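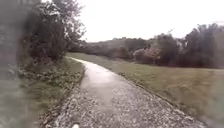
Hello all, and thanks for waiting while I got this into some sort of order. I know the agreement says two sides of plain English, so I'll try to keep the maths out of it and tell you what we've been up to with the path-following work since the last report.

The short version is that the robot now follows park paths using only its forward camera, with no map and no satellite positioning, and it does it a good deal better than it did in spring. The longer version has a few potholes in it.

You'll remember that our first method (the one we called Stendov, after the village where we had the idea over a very bad lunch) tried to find the two edges of the path and steer down the middle. Lovely on a clean pavement with kerbs! Not so lovely in a park, where grass creeps over one side and gravel spills off the other, and the "edge" is more a matter of opinion. So we've stopped asking for edges at all. The new method, Ogura, looks at the whole picture and gives every patch of ground a score for how much it looks like somewhere you'd want to drive. Then it picks the gentlest route through the high scores. If it isn't sure, it slows down.

We taught it from 1,654 short clips, all driven by hand by me or Rungnapa, and held back 78 stretches of path that it never saw in training. On those 78, the old method needed a person to step in on 13. I'll come to the new one further down — I'd like you to read the bit about gravel first.

Gravel is where most of our thinking has gone. When grey tarmac has pale stones strewn along both sides, a person sees straight away which bit is the path. The scoring model wasn't nearly so clear about it, and early on it rated the loose stones as highly as the tarmac, so the robot drifted outwards until a wheel was in the rough stuff.

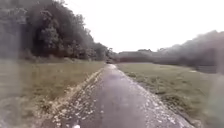
Rungnapa Thongdee thinks I'm being too hard on the model here. Her view is that loose stone is perfectly good ground for our wheels at low speed, and that we should be scoring how bumpy a surface feels and leaving the colour of it alone. She'd like the shaking measured on board to be used as a teacher, so that a patch the robot rolled over smoothly gets marked up afterwards.

I've come round to that, mostly. We tried it on a small batch of 260 clips and the drifting got milder, though the robot also became rather fond of short grass (smooth, you see). So the version we're running now uses both: the hand-driven clips say where a person chose to go, and the shaking says how it felt. It's a bit of a bodge in how the two are weighted, and I'd like to spend some of the next period doing that properly.

The other thing I should own up to is blur. At our higher speed setting the ground nearest the robot smears, and that's the very ground it is about to roll over. We now let the model lean more on what it saw a moment earlier, when the same patch was further off and sharper. Simple enough to say, and it took Rungnapa most of a month to get the timing right. 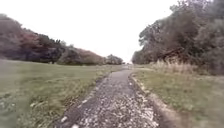

Flidton, October

I'm adding this part from the field base, as the final runs are in. Ogura went over the same 78 held-back stretches and a person had to step in on four. I'm really pleased with that! Two of the four were at forks, where it dithered between branches, and the other two were on worn stretches with grass growing in from the side. All the runs were in daylight, and we have very little in strong sun, so please don't read the result as covering every sort of weather.

On money, we're inside the budget for this stage. The spare drive motors from Bultbridge cost more than I'd put down, but we saved on travel by doing everything from the one base. There's one change I'd like to ask for, and it's moving the leftover travel money into storage, as the clips pile up faster than I planned for.
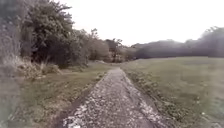

Does the robot need to be shown a new park before it can drive there? It doesn't need a practice run, but we would still walk the route first and keep someone beside it with the stop button. Everything we've tested has been on the same kind of path, with grass or trees to the sides, and I wouldn't want to promise anything about town pavements or woodland tracks until we've tried them.

Next up is the forks problem, then the weighting I grumbled about, and after that a set of runs in low sun if we can get it. Rungnapa is writing up the shaking work as a short paper and will send you the draft before it goes anywhere. The clip list and the full table of runs are in the shared folder, and if the storage request needs a form, just send it over and I'll fill it in.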